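How to run a two-arm tidy-up demonstration at an open day

This page covers setting up and running the table-tidying demonstration for visitors. It is written from our own open days at the Prurnesham workshop, where we show it once in simulation on the big screen and once on the real arms. The simulated part comes first and needs the most preparation, so most of what follows is about that.

What you need

A computer that can run the Skodivine simulator without stuttering, a screen visitors can read from the back row, and the Wumo scene files. You also need a printed running sheet. Allow 35 minutes per group, including questions. We tried shorter slots in August and the groups ran into each other at the door.

Before visitors arrive

1. Start the simulator and load the tidy-up scene. Wait for both arms to settle in their rest position before touching anything.

2. Set the random seed to 3733. Other seeds work, but this one gives a layout with plenty of space between the objects, and people at the back can tell them apart.

3. Check that the view is from above and in front of the table. The robot's right arm should be on the left of the screen and its left arm on the right. Put this on your running sheet. Someone in every group asks.

4. Run the whole sequence once with the sound off. If the simulator drops out, restart it and load the scene again. Do not try to resume.

5. Go back to the start and leave the scene paused.

Running the simulated part

Begin with a minute on what the task is. Tell the group that the robot has to deal with a tray and some small objects, and that it may use both arms at the same time. Then press play and say nothing until both grippers are holding something.

Pause at that point. It is the best moment to talk about how the arms share the work, and visitors can look properly without anything moving. 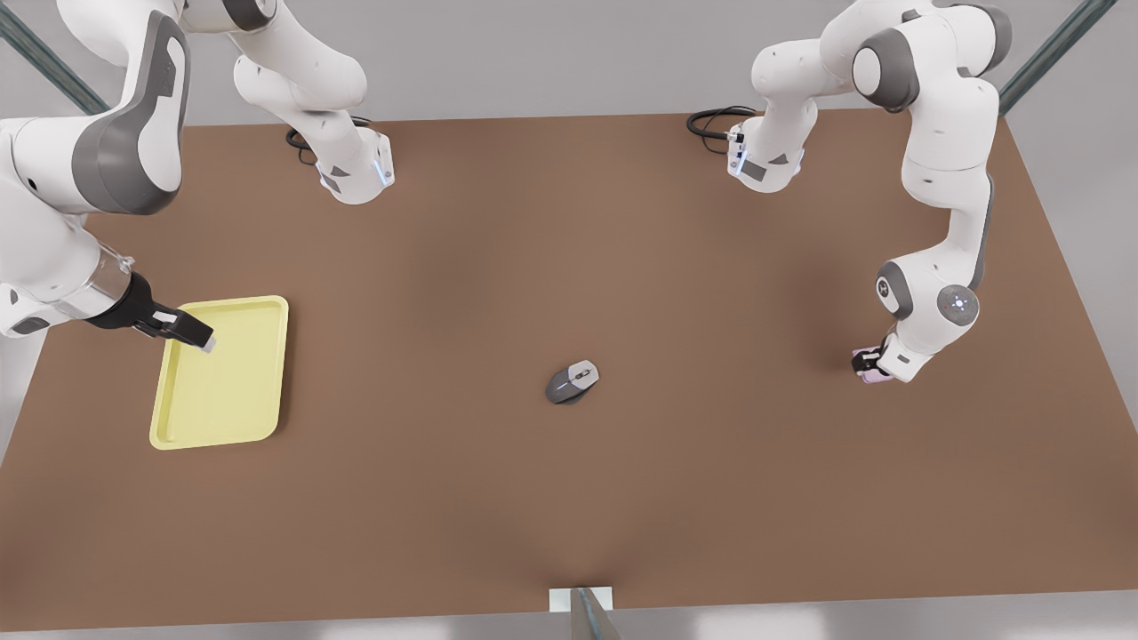
Right arm on the rim of the yellow tray, left arm holding the small pink object, computer mouse on the table between them.

Point out the tray first. Ask the group where they would hold it themselves, then explain that the grip point is chosen by the Chala planner and can be changed from the side panel. If you have time, move it a little and play the step again. Younger visitors like to choose the new point.

Next, talk about the mouse. Ask which arm ought to pick it up and take a few answers before you press play.

If a grasp fails, let the group see it, then reload. Our practice set has 786 saved runs and there are failures among them, so keep 2 of those ready in case someone asks what going wrong looks like.

Moving on to the real arms

Leave the simulation paused on the screen while you walk the group across. Keep everyone behind the yellow floor line and check that the emergency stop is within your reach before you switch the arms on. Use the slow speed setting throughout.

After the last group

Park the arms, switch off the controllers and close the simulator. Note any crashes on the back of the running sheet and leave it in the tray by the door.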